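Taller compartido Padiren – Grupo de manipulación
Acta de la reunión de septiembre
Inicio: 18:10. Lugar: sala del fondo, junto a la celda.

1. Estado de la celda de dos brazos

Se aprueba el acta anterior sin cambios. Se revisa el montaje con la tarea de prendas, sobre la colchoneta estampada.

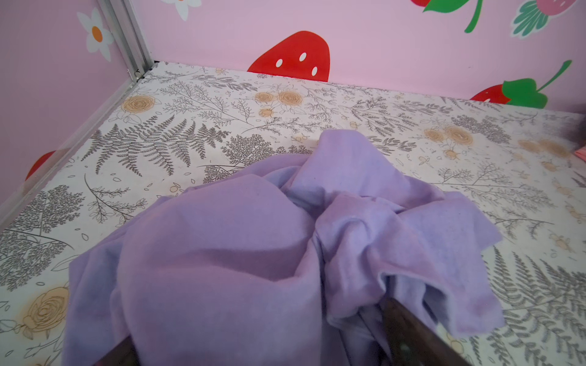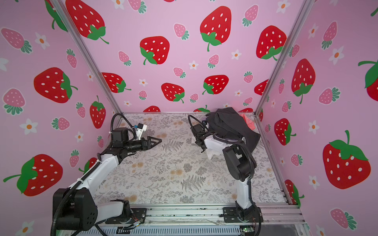
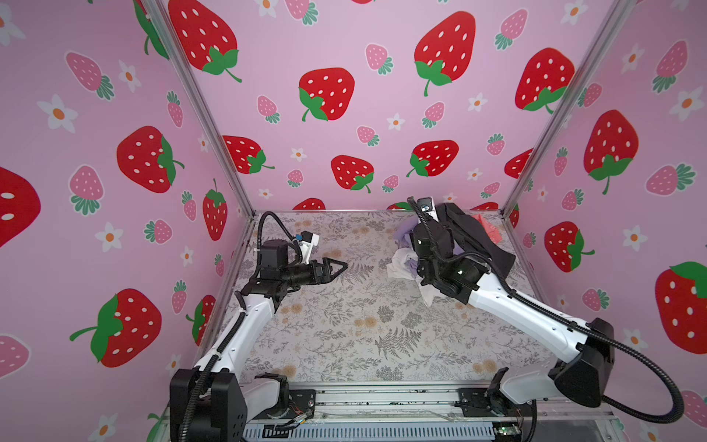 Celda de prendas. La primera corresponde a la cámara de muñeca; las otras dos, a la vista general.

El registro acumulado asciende a 2,412 episodios. Se acuerda no mezclar los grabados antes del cambio de dedos con los posteriores y guardarlos en carpetas separadas.

2. Cableado

El tubo corrugado de los brazos deja un bucle demasiado amplio a la altura de la muñeca. En giros grandes puede tapar la cámara. Se propone acortarlo y añadir una brida más por eslabón. Queda pendiente comprobar que el recorrido completo de la articulación no tense el cable de la cámara.

Los hilos finos del perfil delantero se pasarán a la ranura, con tapa. La placa se llevará a una caja impresa – el diseño de Kisow sirve si se alargan los taladros.

3. Pinzas

Con tejido grueso el agarre es aceptable. Con tejido fino los dedos pellizcan a veces la funda de la colchoneta junto con la prenda. Opciones discutidas:
– Tensar la funda por debajo y fijarla al perfil.
– Forrar las puntas con goma de 2 mm.
– Limitar la corriente del motor de cierre.
Se prueban las dos primeras. La tercera se aplaza hasta disponer de la versión nueva del controlador Drilau.

4. Paneles e iluminación

El papel de fresas se mantiene. Hay una objeción: el rojo del dibujo confunde la segmentación cuando la prenda es de color parecido. Se harán 100 episodios con un panel liso al fondo y se compararán los resultados antes de decidir. El panel izquierdo refleja la luz; se probará a girar la lámpara.

5. Compras

Tornillería M5 y tuercas para perfil, casi 30 euros. Se encarga al proveedor habitual, McIntyre. La goma para los dedos sale de los restos del armario.

6. Ruegos y preguntas

Se pide dejar los brazos en reposo y cortar la alimentación al terminar cada turno. Se pide también anotar en la hoja qué prendas se han usado.

Fin: 19:25.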